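Chapitre 7
Mesurer, répéter, douter : la variabilité dans les ateliers

Prenez une règle, mesurez la longueur de votre table, notez le résultat. Recommencez. Si vous êtes honnête avec le dernier millimètre, vous n'obtiendrez pas tout à fait la même valeur – et c'est une excellente nouvelle, car tout ce chapitre part de là ! 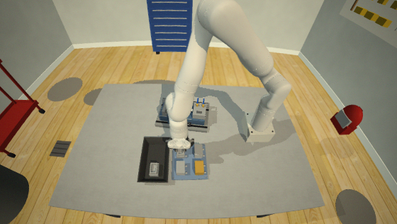
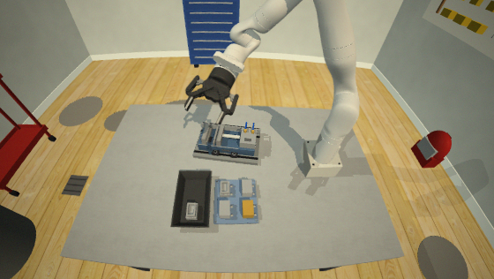 Fig. 7.1 et 7.2 – Bras articulé blanc au-dessus d'une table gris clair (images de synthèse).

Dans les classes précédentes, vous avez appris à calculer une moyenne. C'est un outil formidable, mais il est un peu bavard sur le centre et très discret sur tout le reste. Deux séries de mesures peuvent avoir exactement la même moyenne et raconter des histoires opposées : l'une serrée comme un banc de poissons, l'autre éparpillée aux quatre vents. Pour les distinguer, il nous faudra l'étendue, puis la variance, puis l'écart type, que vous allez vite trouver indispensable.

Une histoire de rondelles

À l'atelier Magesa, on découpe des rondelles de laiton pour des pompes à main. Au mois d'août, Esther Simiyu, élève en apprentissage, prélève 40 rondelles dans un lot de 2000 et mesure leur épaisseur au pied à coulisse. La moyenne tombe pile sur la valeur demandée. Tout va bien ? Josphat Nyamweya, son maître d'apprentissage, lui demande de tracer l'histogramme avant de signer la fiche. Surprise : deux bosses bien séparées, avec presque rien au milieu ! Le lot venait de deux presses réglées différemment. Aucune rondelle, ou presque, n'avait l'épaisseur moyenne.

Gardez cet exemple en tête, nous y reviendrons à la section 3 avec le tableau complet des relevés.

Deux mots à ne plus confondre

On dit qu'une mesure est juste quand elle est proche, en moyenne, de la valeur vraie. On dit qu'elle est fidèle quand les répétitions se ressemblent entre elles. Une balance mal tarée peut être d'une fidélité admirable et se tromper chaque fois de 9 grammes. Cette erreur-là se corrige facilement, une fois repérée. La dispersion, elle, demande plus de patience et beaucoup plus de relevés.

Pour commencer (par groupes de deux)

Choisissez un objet de la classe et un instrument. Mesurez chacun l'objet 7 fois, sans montrer vos résultats à votre voisin. Comparez ensuite les deux séries : ont-elles la même moyenne ? La même étendue ? Conservez vos feuilles, elles serviront pour le calcul de l'écart type à la section 2.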